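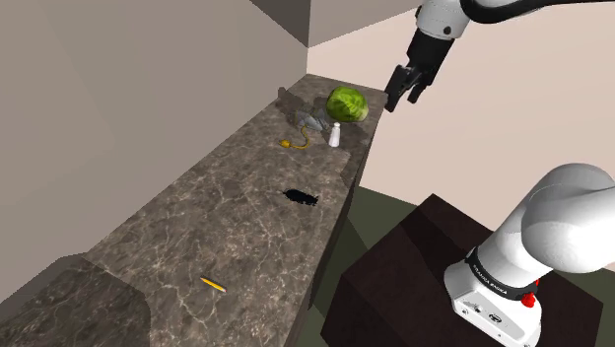

Open morning at the Deltgate boxing gym

Deltgate opened its doors to the public one morning in February and I went along with my nephew, who wants to start training. We got there just after nine. The gym is on the upper floor of an old bus depot, up a flight of concrete stairs, and you sign in at a desk on the landing.

Eimear Daly, the head coach, took our group round. She began in the main room, where there are two rings. The larger one is used for sparring and for the club shows. The other is set at floor level and is mostly for juniors, who do footwork drills in it for their first 6 weeks before they are allowed to spar.

The club has 135 paid-up members, and 93 of them box or train at least twice a week. The rest come for the fitness classes. Daly said the evening sessions are full until Easter but there is space in the early ones, which start at half past six.

Next was the bag room. It is long and low and gets warm quickly. We watched a pad session with a light welterweight called Meléndez, who is preparing for an area title eliminator. He did eight rounds with a minute's rest between them and worked mainly on his jab and on stepping out to the left after the right hand. His trainer stopped him several times to correct his feet.

Weigh-ins and medicals are done in a side office. The club doctor explained the card every boxer has to carry and what happens after a stoppage. A few parents had questions about headguards and he answered them all.

The last part was a short talk on the spring show, which the club is putting on at Plotgate Hall. The hall holds 227 seated and tickets go on sale at the desk first. There will be ten amateur bouts and no professionals on the bill.

Tea was served upstairs afterwards. We left just before noon. My nephew has put his name down for the junior beginners' class, and I have to take him back with his medical form and two passport photos.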